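Bench Tips: Comparing Two Grippers on the Same Bin

Swapping grippers takes an afternoon. Getting numbers you can trust takes longer, and most of that time goes into the bench. These tips come from our June comparison of the Kundo and the Grallent, 240 picks with each.

Clamp the bin. If it slides even a little when a finger touches the wall, your saved positions are off for every pick that follows. Ordinary bar clamps from the hardware store do the job. Put them at the corners the arm doesn't pass over.

Mix the objects. Use something long and thin, something round, something curved and something you can see through. Play food is cheap and washes with dish soap. A clear or tinted cup will give most depth cameras trouble, so run it under both grippers or leave it out of both.

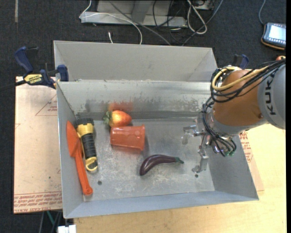
Five objects in the clamped bin, fingers open.

Expect glare from bare metal. Seraina Berchtold dulled the walls of her own bin with a gray scouring pad and got fewer false picks — go lightly and wipe out the dust.

Leave slack at the wrist. Turn the last joint through its full range by hand control before you tie any cables down, then tie them.

Keep one log for both grippers. Write down the object, the result and which finger touched first. Roswitha Fankhauser also notes the time of day, and her afternoon misses by the window were easy to spot.

Check finger pads every 94 picks and change them in pairs.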